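Latelitz 开放日木板与托盘演示记录
数据说明（README）

本站使用 Cookie 以保存您的阅读偏好。继续浏览即视为同意。[接受] [管理设置]

先说结论以外的事

下载之前请先读“能用来做什么”和“不能用来做什么”两节。已经有人拿早期版本去画成功率曲线，画得很漂亮，标题也很大，可里面的分母是错的。错误有一半要算在我头上：早期版本没有写清哪些片段是观众进场以后录的，哪些是关着门录的。现在写清了。

这份数据来自 Latelitz 八月的一次开放日。场地由 Timmermans 提供，机械臂和夹爪由 Drunotix 调试，控制策略叫 Fadamlow。宣传页上的说法是“面向日常物件的通用双指操作”。我去的时候带着一个很普通的问题：换一块板，换一个摆法，它还行不行。回来的时候这个问题仍然没有得到完整回答，只是我手里多了一批录像和一份现场笔记，于是有了这个仓库。

仓库里有什么

共 49 个片段，每个片段对应一次完整的演示尝试，从操作台宣布开始算起，到操作台宣布结束为止。请注意“宣布”两个字。开始和结束都由演示方口头给出，我没有办法独立判断机器在宣布之前已经跑了多久，也不知道宣布结束时策略内部是否认为任务完成。

片段分属 6 类任务，目录名用的是任务的短名：

board_lift：用钩形指从板上的长槽把板提起
board_shift：不离台面，把板推到标线以内
tray_nudge：把托盘拨正
board_to_tray：把板的一端搁到托盘边上
tray_clear：先移开托盘，再处理板
free_demo：演示方自选，没有事先公布目标

最后一类我本来想删掉。没有目标的演示很难评，做成什么样都可以说是本来就打算做成这样。后来决定保留，单独放一个目录，默认不参与任何统计。要是您的脚本会递归读取所有子目录，请自己把它排除。

每个片段包含腕部相机视频、关节状态、夹爪开合指令，以及一份文本备注。力的数据没有。现场演示时大屏上滚着一条力曲线，起伏得很像那么回事，我问能不能一起导出，答复是那条曲线经过处理，不适合公开。处理了什么，没有说。因此凡是需要用接触力来论证的结论，这份数据都支持不了。

现场布置

演示区用围栏隔开，观众站在一侧。有 2 个工位，左边的工位对观众开放，右边的工位大部分时间盖着罩布，只在讲解换件时掀开过。全部片段都录自左边的工位。右边那台到底是备机还是另一个版本，现场的两个人给了我不同的答案，我把两种说法都记在 notes/site.txt 里，没有替他们选。

台面是灰色的。讲解员强调这是普通台面，没有特殊标记。就腕部视频能看到的范围来说，我没有发现反例；但腕部视频看到的范围很小，台面其余部分、围栏上方和天花板是否装有别的传感器，不在这份数据的记录之内。我问过是否使用外部相机，得到的回答是“策略主要依靠腕部视角”。“主要”是什么意思，请读者自己掂量。

光来自上方。浅色物件在视频里偏亮，黑色的夹爪偏暗。宣传页把这一点写成“复杂光照下的稳健表现”，我觉得过了。整个上午没有人动过灯，下午也没有。要谈光照稳健，至少应该关掉一盏试试。我提了，对方说会影响后面一场的观众体验。

夹爪和物件

夹爪的两根手指形状不一样，一根带钩，一根是尖的。带钩的那根负责从槽里兜住板子，尖的那根更像是用来顶、拨和压边。讲解里反复说到“通用”，我对这个词有保留。一根为长槽准备的钩形手指，配一块恰好开了长槽的板，这种搭配当然合理，工厂里天天这么干，但它说明的是夹具设计得好，离通用还有一段路。

木板是浅色的，木纹很淡，槽口一端呈圆拱形。托盘是白色的，长方形，圆角。两样东西都由演示方提供，观众不能自带物件。这一条写在入场须知的背面，我是站在围栏边上才读到的，口袋里那把木铲只好原样带回家。

我倒不认为不许自带物件是什么罪过。公开演示要管安全，要管时间，谁也不愿意当着一屋子人去夹一个从没见过的玻璃罐。可是如果物件、台面、灯光和起始位置都由自己定，宣传页上就不该写“任意”。它写了，还加粗了。
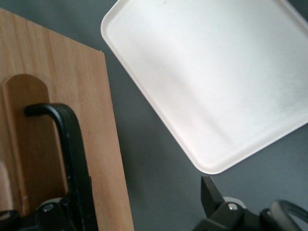

Ardalan Alipour 看过这份说明的初稿后回信说，我对夹具的挑剔有些跑题：演示方从来没有承诺过裸手抓任何板子，拿现成的槽口当抓取点，在他看来正是一个务实的策略应该学会的事；真正该追问的，是那个槽口的位置由谁告诉机器。他还说，如果位置是事先写进去的，那么整场演示只证明了机械臂能走到一个已知坐标，这件事很多年前就已经没有什么可演示的了。

我接受他的后半段。前半段我仍然不太服气，不过已经把“能力归属不明”从夹具问题里拆出来，单独列成了一个字段，见下文的 localisation_claim。这个字段记录演示方在每次尝试之前对定位方式的口头说明。大多数片段里这一栏是空的，因为没有人主动说。空就是空，请不要自动填成“视觉定位”。

物件是怎么摆的

每次尝试之前，由操作台的人把木板和托盘放回台面。有几次讲解员请观众指挥：“往左一点，再斜一点。”这一段气氛很好，也是全场掌声最多的地方。我重看录像时注意的是另一件事：观众说完以后，摆件的人往往会再扶一下。扶一下可能只是顺手，也可能是把板子推回某个舒服的角度。腕部相机在这个阶段并不总是对着台面，所以我没法给出每次扶动的幅度，只能在备注里写 touched_after_placement: yes。看不清的写 unknown，unknown 比我希望的多。

没有任何片段录到把板翻面的情况，也没有把槽口转到远离机器那一侧的情况。我两样都提过。翻面的要求被婉拒了，理由是板子两面一样，没有意义。如果真的没有区别，翻一下又何妨。我把这段对话原样记进了笔记，时间是下午三点过后，围栏边上人已经少了。

成功是怎么算的

演示方的标准：板离开台面，或者托盘到达标线，即为成功，由讲解员口头宣布。

我的标准要啰嗦一些，分成三个互不替代的字段。

announced_success：讲解员是否宣布成功。照录，不加判断。

visible_success：仅凭腕部视频，是否能看到目标状态达成并保持到片段结束。视频里看不到的，一律标为 cannot_tell，绝不按讲解员的话补上。

intervention：过程中是否有人伸手、按停、重启，或者从操作台给出额外指令。额外指令很难听见，所以这一栏只能漏报，不会多报。

三栏放在一起看会有点难受。有 8 个片段宣布了成功，而我在视频里无法确认。我要说清楚，无法确认和失败是两回事。腕部相机离物件近，手指本身又会挡住接触的地方，提起来的那一下常常恰好看不见。观众站在围栏外面，可能比相机看得更明白。但是数据集只能对自己装着的东西负责，观众看到的那一眼没有装进来。

有人建议我干脆采用讲解员的宣布作为标签，这样至少统一。统一倒是统一了，只是那样一来，标签衡量的就是讲解员的信心。想用的人可以自己去取 announced_success，字段名写得很直白，用了以后别改名。

缺失的片段

演示的总次数比公开的片段多。多出来的部分包括：操作台宣布“预热”的几轮，午间换手指之后的试跑，还有一轮在开始以后被叫停，随后讲解员说“我们重新来一次”，前面那一段就没有进入导出的文件。我请求补交，Drunotix 那边的答复很客气，说日志按演示轮次自动切分，没有被切出来的部分不再保留。

所以请不要用这里的片段数去除以宣布成功的次数，然后称之为成功率。分母里少了最想知道的那些。早期那张漂亮的曲线就是这么来的，作者后来撤了图，我在这里也不点名了。

“预热”这个词值得多说一句。我理解设备需要热机，关节和线缆都有脾气。可是预热的时候台上放着同样的板和同样的托盘，跑的动作和正式演示看上去也没有两样。做得顺的一轮可以算演示，做得不顺的一轮可以算预热，中间的界线在宣布的那一刻才画下来。我没有证据说他们真的这样做过，我只说这套流程拦不住这种做法。

关于 Fadamlow 的版本

讲解中提到当天使用的是“最新版”。导出文件的头部没有版本号，只有一个构建标记，上午和下午的标记不同。我问中间是否换过策略，回答是只改了显示界面。有可能。界面和策略打在同一个包里也很常见。不过在拿到说明之前，我把上午和下午分成两个分组，字段名是 session_half。合并之前请三思，合并以后请在文中注明。

手指在午间拆下来过，重新装上以后做了一次标定。标定结果没有随数据发布。对只看视频的人影响不大，对想把关节状态和图像对齐的人影响就大了，下午的外参请自己估，不要沿用上午的。我自己估过一遍，残差不好看，脚本放在 tools/ 下面，欢迎重写。

能用来做什么

练习对腕部视角做物件分割，尤其是浅色木板、白色托盘和黑色夹爪同时在近处的情况。白色托盘表面没有多少纹理，有些分割模型会把它和过曝的区域混在一起，拿来找毛病很合适。

研究遮挡。夹爪总在画面里，这是腕部相机的常态，很多干净得过分的公开数据反而少见这种麻烦。

教学。我自己用它给学生讲怎么读一份演示：先找谁摆的物件，再找谁宣布的结果，最后才去看机器动得顺不顺。

核对宣传页。逐条对照的表格在 claims/ 目录里，左列是原话，右列是片段编号或者“无对应记录”。“无对应记录”只表示开放日那天没有演示到，不表示做不到。

不能用来做什么

不能用来估计成功率，原因见上。

不能用来比较不同厂商。这里只有一家，一处场地，一种布置。

不能用来证明泛化，也不能用来证明没有泛化。换物件、换灯光、换台面都没有发生过，两个方向的结论都缺材料。我知道有些读者就等着看我写一句“果然是摆拍”，这句话我写不出来，手上的东西不够。

不能直接拿去训练抓取策略，除非您的夹爪也是一根钩指配一根尖指。指令通道里的开合量按这一套手指标定，换一副就没有意义了。

标注过程

第一遍由我一个人标，边看边停，备注用中文写。第二遍隔了一段时间，把文件名打乱以后再标，两遍不一致的地方没有硬改成一致，而是保留在 label_a 和 label_b 里。分歧主要集中在 board_lift 的起始几秒：手指到底是已经进了槽，还是只停在槽口前面。从近处往下看，深度很难判断，我两遍都是凭感觉，感觉还会变。

Ardalan Alipour 抽看了其中一部分，只看视频，不看讲解录音。他的标注放在 label_c。凡是听过讲解的人，标出来的成功都偏多，我也不例外。这一条没有做检验，样本也不够做，写在这里仅供参考。

音频没有公开。录音里有观众的声音，包括小孩，我没有逐个取得同意的办法。讲解员的宣布已经转成文字，和时间戳一起放在备注里，转写保留了口误。有一处讲解员先说“成了”，停了一会儿又说“差不多成了”，两句都在。

已知问题

部分视频开头有几帧重复，是导出时带来的，没有修。

关节状态和视频的时间戳来自不同的时钟，偏移在上午较稳定，下午有漂移。

free_demo 目录中有一个片段的备注写着“请演示方确认”，演示方至今没有确认。

tray_clear 的起始位置标线在某些角度下看不见，判断是否到位时请以 cannot_tell 为准，不要猜。

claims/ 表格中引用的宣传页后来更新过，“任意物件”改成了“多种物件”。我保留了旧文，并注明了替换。改得对，要是在页脚提一句改过就更好了。

答复与更正

这份说明在发布之前发给过 Drunotix 和 Timmermans。Timmermans 更正了场地布置的一处描述，已改。Drunotix 表示不同意“能力归属不明”的提法，认为开放日面向公众，不应按验收测试的尺度来衡量。我同意开放日不是验收，也希望宣传页不要用验收的口气写。双方的原文收在 replies/ 里，未删节。

如果 Latelitz 再办一次，我的请求很具体：让观众带一块自己的板来，开始之后不再碰它，把叫停的那几轮也留在文件里。哪怕多数都失败，我也愿意从早上站到关门，把它们一轮一轮标完。

使用与引用

可以自由用于研究和教学。转发片段时请连同备注一起转发，单独剪出成功的几秒去配音乐，请不要署这个仓库的名字。

发现标注错误请提交修改，附上片段编号和时间点。只写“我觉得它成功了”的修改会被退回，写明在哪一刻看到了什么的会被合并。

订阅更新通知：输入您的邮箱，数据有新版本时我们会写信告诉您。您可以随时退订。[订阅]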